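Search this site Search Go

Block Sorting on a Covered Work Surface: Choice of Sheet and Layout

Student project report, Brullwood
February - by the surface group

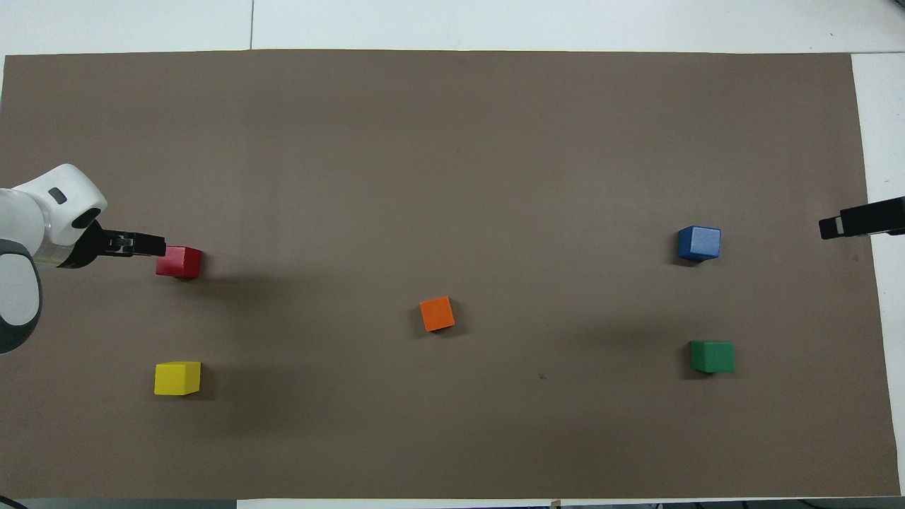
Jemal asked whether the paper made any difference at all, given that the cubes would be just as easy to tell apart on a bare white table. The question came up at the mid-term review and the rest of this report is largely an attempt to answer it.

1. Background

The task is a simple one. Coloured wooden cubes are spread over a flat surface and are to be gathered by colour. Earlier groups at Brullwood worked directly on the white tabletop. Their notes list two recurring complaints: glare from the overhead lights, and cubes sliding when nudged. Neither complaint was measured at the time.

We chose brown paper as a covering. It is cheap, it has a matte surface and it can be replaced when creased. The sheet leaves a margin of white table exposed, which we kept as a visual boundary for the working area.

2. Materials

Paper was cut from a Pikmont roll, 600 mm wide. A second covering, a grey felt offcut, was tested for comparison. The cubes are solid wood with painted faces. Light levels were read with a Luvident meter placed flat on the covering, with the blinds down and the ceiling lights on.

3. Method

Layouts were drawn up beforehand so that each covering saw the same arrangements. Cubes were spread with clear space on all sides, then picked up one at a time. A pick was logged as clean if the cube left the surface without shifting sideways first. Shifts were judged by eye against a pencil mark, and the marks were rubbed out between layouts. On the felt we used tailor's chalk, as pencil did not show.

The sheet was changed after every 8 sessions. We had planned to change it daily but the roll would not have lasted the term.

4. Results

In all, 1,366 picks were logged. Paper and felt both gave fewer sideways shifts than the bare table. The difference between paper and felt was small and we do not claim it is meaningful. Felt shed fibres onto the cubes, and these had to be brushed off at the end of each session.

Colour was easiest to judge on paper. Red stood out well. Soft shadows were visible on the sheet but did not affect the colour readings - the meter showed a more even spread across the paper than across the tabletop.

5. Sources of error

Judging a shift by eye is coarse. Anything under 2 mm was probably missed. Creases near the corners of older sheets may have held cubes in place and improved the paper result. Wednesday sessions ran late in the afternoon, and stray light around the blinds was not corrected for.

6. Further work

A heavier grade of paper should be tried, taped on all four sides. The pencil marks should be replaced by a printed grid, provided the lines are faint enough not to interfere with the colour readings. The felt offcut has been returned to the textiles store.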